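Rinsing before the dishwasher: settle this

zindo_dad
Joined November
Posts: 20

My wife's family are pre-rinsers. I grew up with scrape and load. We've had the same argument every night since the kids moved out and I'd like to lose it properly or win it. Dishwasher is 3 years old, tap water in Burunau is hard as nails.

Macaraeg
Posts: 2000

Scrape and load. If you wash the plate first, what is the machine for? Storage?

Kristine Tan

I'm with the wife. Porridge. Try scraping porridge that's sat since breakfast and get back to me.

skullara
Quoting Macaraeg: "what is the machine for?"

Sterilising, mate. I rinse the lot under a cold tap, takes no time. My filter hasn't needed a clean in yonks.

Macaraeg
Posts: 2000

Your filter hasn't needed a clean or you haven't looked at it? Different things. Pull it out tonight and report back.

skullara

I have looked at it.

Well, I've looked at it now. Withdrawing from the thread for a bit.

zindo_dad
Posts: 21

Hard water people, do you use the salt? The manual says to. I've been treating it as a suggestion.

Kristine Tan

Use the salt! Half your cloudy glasses are that, and no amount of rinsing will shift it. I also gave up on the all-in-one tablets and went back to powder, which my sister regards as a sign of decline.

For the porridge bowls I fill them at the sink and walk away, which I don't count as rinsing.
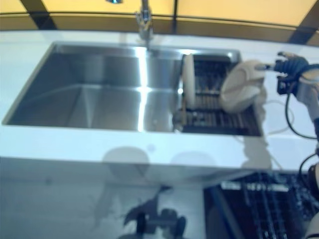 Soaking is a separate category, and I'll defend that to anyone. The bowl does the work while you have a cuppa.

Macaraeg
Posts: 2000

Soaking is rinsing with a longer lunch break.

zindo_dad
Posts: 22

Showed my wife the thread. She says Kristine can come for tea and the rest of you can do your own dishes. Buying salt in the morning.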